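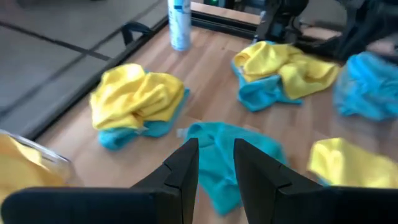 According to a reader's note submitted to the Gustley household glossary, "microfiber cloth" should be defined by the fineness of the yarn alone, and color, size and weave should be left to the seller. The glossary kept the wider definition, which is followed in this article.

A microfiber cloth is a cleaning textile made from very fine synthetic fibers, usually polyester or a blend of polyester and polyamide. In many cloths the fibers are split during finishing, which increases the surface available to hold dust, oil and water.

Color coding

Cloths are often sold in bright solid colors such as yellow and blue. Workplaces may assign each color to a task or an area. There is no single standard -- the Brirkwood scheme reserves yellow for washbasins, while Skullton uses it for desks and shelving.

Pile and texture

Flat-woven cloths are used on glass. Terry cloths have loops on one or both faces and hold more water. Chenille types carry thicker tufts and are used for washing and hand drying.

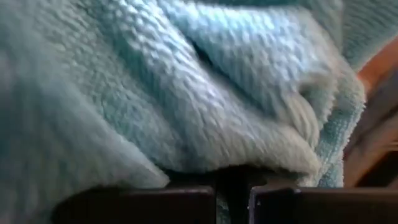 Deep pile dries more slowly than flat weave and releases grit less readily, so it needs a longer rinse.

Care

Cloths are washed apart from cotton, which sheds lint into the pile. Fabric softener coats the fibers and reduces absorbency. The Manalo care sheet gives a wash temperature of 40 °C and a service life of 500 washes. Sewn-in labels can scratch soft finishes and are sometimes cut off before use.

See also: Chamois leather; Dishcloth; Terry cloth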